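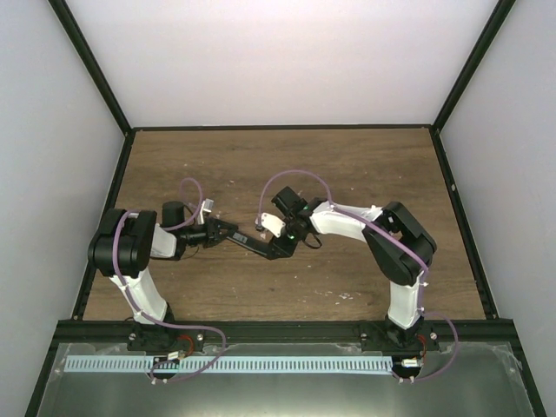 Siwan Phillips

I have a spreadsheet with a tab called "Arms", and my sister, who borrowed the laptop in April to print a parking permit, has not stopped asking about it.

The tab is my budget for a pair of small robot arms that live on a bench at the back of the unit I share with Ieuan Griffiths. Ieuan repairs hi-fi. I make and sell sewing kits, and a good deal of my working life goes on putting small things into small bags. Two years of that and I began reading about automation, in the way other people begin reading about moving to Portugal.

A few of you wrote after the last post asking what it cost. The answer is £2385, and the figure I had in mind at the start was a good bit lower. I would like to say the gap was down to unforeseeable events. Most of it was down to my having priced two arms and forgotten that they would need to stand on something.

So, for anyone with a similar tab, the order in which the money went.

The arms first, obviously. I had three quotes. Dollelen were the cheapest and had a very handsome website on which no part was ever in stock. Massawe do a proper industrial thing, with a proper industrial price, and a man rang me to ask how many shifts I was running. I said one, with a long lunch. He was polite about it. In the end I bought the kit version from Alside, two arms, white links and black motors, to be put together at home with a hex key and a certain amount of language.

The advice everyone gives is to buy one arm and see how you get on. I ignored it and I would ignore it again. Bags do not stay open by themselves. One arm can pick up a bobbin, but you then find you need something to hold the bag, and that something is you, standing at the bench, employed by a robot. Two arms facing each other across the wood makes far more sense for what I do. It also doubles the number of things that can go wrong, and the spreadsheet has a column for that as well.

Next, the grippers. I had assumed they came with the arms, as hands do. They were extra. The pair I have don't match: the left one has a long black finger that pokes out well ahead of it, and the right has a short white plate. I've given up explaining to visitors that this is deliberate. If you are budgeting, put the fingers on their own line and then put the same line in again underneath, because the first shape you choose will be wrong. Mine were wrong twice. I have a drawer of fingers now, which is a sentence I try not to say in front of customers.

Then the bench. This is the part I'd left out altogether. I wanted a wooden surface as I can screw things to wood and I can't screw things to the kitchen table, having been told. The walls came later. They are pale, one at the back and one each side, with black framing posts, and they went up after Ieuan complained that a reel of thread had arrived among his capacitors. They have had the side benefit of making the whole affair look planned. People lower their voices in front of it.

The walls and posts came to more than I would have guessed and I won't break it down, partly for pride. Look at what offcuts you can get locally before you order anything. I ordered everything first and then found the offcuts.

Cables! Put down a number for cables and then don't touch that number for anything else. I bought purple ones for both arms, on the theory that if a thing is going to snag I would like to see it snagging. The first set were neat and exactly long enough with the arms at rest, and much too short the moment either arm reached for anything. The second set have plenty of slack, and hang about in great loops like bunting after a fête. Dehua Feng, who knows much more about this than I do and answers my emails at two in the morning, says slack is fine as long as you know where it goes when the arm turns. I have spent whole evenings finding out where it goes when the arm turns.

Power supplies were another surprise. I'd put down one. Then there were the fixings, which I bought in a bag of 50 and have since bought in another bag of 50, the first lot having rolled under the fridge we keep the milk in. There was a clamp set from Daltley that I could have done without and a screwdriver from Daltley that I could not.

The largest single thing I failed to plan for was time, and I'll put it in here since the tab doesn't. I kept a tally on the wall calendar and it stands at 121 hours, which includes assembly, rewiring, and one long sulk. Had I spent those hours filling bags by hand I would have a great many bags. Encarnación Alcaraz, who does my accounts, asked me gently when the machine would have paid for itself, and then, when I told her, asked whether I was in good health.

I do have a reply to that, of sorts. I had an estimate from a packing firm for the Christmas kits and it was up to £5 a kit, depending on how fiddly they judged the contents to be. I showed them a needle threader and saw which way it was going to go. A kit of mine doesn't leave much room for that sort of figure. The arms are slow, but they don't charge by fiddliness.

What would I do differently? I'd buy the bench before the arms, for a start, and live with it for a month with nothing on it. You learn where you lean and where the light comes from and which corner the tea ends up in. I bolted my rail along the front edge on the first evening and it's staying there now out of stubbornness.

I'd also put money aside for tidying. Wood sheds, and I drill things without sweeping up, and so there are little white specks on parts of the working surface that I keep meaning to deal with. A small vacuum is on the list. It has been on the list since before the arms were. It keeps getting outbid by fingers.

And I would ask for the spares price at the same time as the arm price. Alside were good about this once I thought to ask, but you want to know what one replacement motor costs before you hear the noise that makes you need one. Ask how long it takes to arrive as well. Write it down next to the price. A cheap motor that takes six weeks is not cheap in November.

For the coming year I have pencilled in a better lamp and the vacuum, plus a third set of fingers for the thimbles, which neither of the present shapes will pick up with any dignity. There's also a line that says "misc", and it is the only line I've ever got right, because I took my honest guess and doubled it. Siwan Mathias at the print shop (no relation, just a popular name round here) tells me she does the same with her whole budget. I may try it.

I'm happy to send the spreadsheet to anyone who wants it. Ask for the Arms tab by name. The one next to it is my sister's parking permit, and she would like that kept private.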